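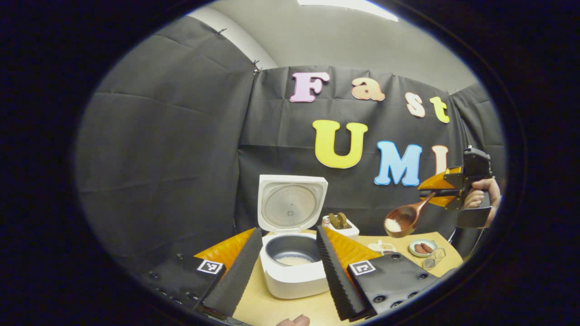

Gaden wrote:
Rinse it more than you think you need to. I read your post twice and you never mention washing the rice, and gummy rice is starch nine times out of ten. I swish mine in a bowl and dump the water until it stops looking like milk.

The original post, from Wada:
Gummy rice every single time, what am I doing wrong?
I've had a basic rice cooker since February and I can't get a decent batch out of it. Plain white rice, medium grain, the store brand. I use the little cup that came with it and fill to the line on the pot. The top is fine but the bottom inch is paste. I only cook 2 cups at a time because it's just me and I like leftovers for lunch. I've left it on warm all afternoon and I've opened it the second it clicks – same paste. Is it the rice or the machine? I paid 117 dollars for it, so I'd love for it to be the rice.

Jullano wrote:
Rinsing helps, sure, but I'd look at the water first. The lines on the pot are a starting point and mine have always run wet for medium grain. Drop the water by a couple of tablespoons per batch and keep going until you like it. Write it on a sticky note inside the cabinet door or you'll forget (I did, twice).

Also, don't open it at the click! Leave it shut ten minutes or so, then fluff from the bottom up with the paddle. The moisture sits low in the pot and it needs time to spread out. And I wouldn't hold it on warm all afternoon. I put leftovers in the fridge while they're still steaming a little, in a shallow container, and they reheat great with a splash of water.

If you rinse, drain it really well. Whatever is clinging to the grains counts as cooking water too.

Rorkis wrote:
get jasmine, problem solved

Wada wrote:
Okay, rinsed four times and went two tablespoons under the line. Still a bit sticky at the very bottom but I ate it happily. Going to try three tablespoons tomorrow. Not buying jasmine until this bag is gone, it's huge.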